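**Tretero opens its Flumudness workshop for a September demonstration of robotic computer servicing**

Tretero will open its workshop at Flumudness to visitors in September to show how robot arms can be used in the servicing and dismantling of desktop computers. The open day starts at 3 pm and is free to attend, but places are limited to 30.

The demonstration is part of Radu, the company's project on the reuse of parts from older office machines. Visitors will see work on an open tower, with the robot handling processors and memory modules at the motherboard. Processors are among the harder parts to handle. They have to be held by their edges and lined up squarely with the socket, and there is little room for the gripper between the memory slots and the rest of the board.
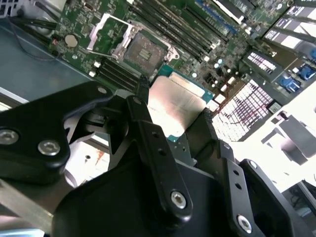

The afternoon will be run as two sessions with a break between them. Each session lasts 16 minutes and will be followed by questions. Staff will explain how a task is set up, how the arm is taught its positions and what happens when a part is not where it is expected to be. Visitors are welcome to ask about failures as well as successes — the project keeps a record of both.

Much of the preparation for Radu has gone into the worktable. Parts need a fixed place to rest when they are out of the machine, and Tretero prints its own holders so that the layout can be changed from one computer model to another. The drawings for the current set will be available to take away.
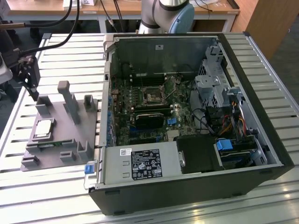 *The worktable at Flumudness, with an open tower and a printed fixture plate holding a processor and a memory module.*

The open day is aimed at repair firms, recyclers, colleges and anyone who looks after a large number of office computers. No knowledge of robotics is needed. Children under 16 must come with an adult.

Booking is through Flarkatport, which is handling registration for the event. Visitors should arrive 15 minutes early for a short safety talk and should wear closed shoes. There is step-free access from the car park, and the number 19 bus stops at the main gate.

**ENDS**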